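Reuse of Rigid Food Packaging for Storing Small Household Items in a Living Room
Project report, Yu-na Do
2026-09-22 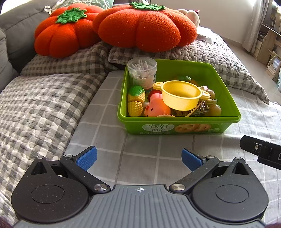

Figure 1. Green biscuit box holding toy food, a pink rubber pig and a cup of cotton swabs.

1. Purpose

The project examined whether a rigid plastic food box can replace a purchased toy bin in a shared living room. The room is used for sitting, for play and for folding laundry, so small items collect on the sofa and on the blankets. The question was how long a full cleanup takes with one open box compared with a divided bin, and how many items are left outside at the end of the day.

2. Materials

The test box is green, rectangular and printed on the front with Chinese characters and a picture of golden biscuits. It has no dividers. The comparison bin was a Prikora divided tray bought for the project.

The item set was mostly toy food: corn cobs, grapes, a banana, a red fruit and a yellow pot with two handles. The rubber pig was included as a soft item. Cotton swabs were kept in a clear plastic cup and treated as one item. Without the cup they spread through the toys and had to be picked out one at a time.

Cushions, including the two knitted pumpkins, were outside the item set. They are too large for either container and stay with the blankets and quilts.

3. Method

The trial ran for 30 days. Each container was used for half of the period. One cleanup was done each evening by the same person and timed with a phone, starting when the first item was lifted and ending when the container was back in its place. Items left on the sofa or under the blankets were recorded the next morning.

The cup of swabs went in first, upright against the back wall of the box. The pot followed. All other items were added in the order they were found.

4. Results

Mean cleanup time was 153 seconds with the open box and 187 seconds with the divided tray. Most of the difference came from sorting. With the tray, each piece had to be matched to a compartment, and the pot did not fit any of them without removing a divider.

Retrieval went the other way. Small pieces moved to the bottom of the open box and were harder to find — the banana in particular. The tray kept everything in view.

The cup of swabs tipped over 2 times in the open box, both times after the box was carried by one end. It did not tip in the tray.

5. Discussion

The open box is suitable where fast cleanup matters more than finding a given piece. The pot is the main problem item. It takes up the center of the box and leaves dead space under it when it lies at an angle. Storing it upright with small pieces inside would recover part of that space, but this was not tested.

Swabs and toys should not share a container in regular use. The cup has no lid, and the swabs need to stay clean. A small covered jar on the shelf unit is the better place for them.

6. Limits

One room and one person were tested. The tray was used in the second half of the trial, when the routine was already familiar, so its time may be slightly low.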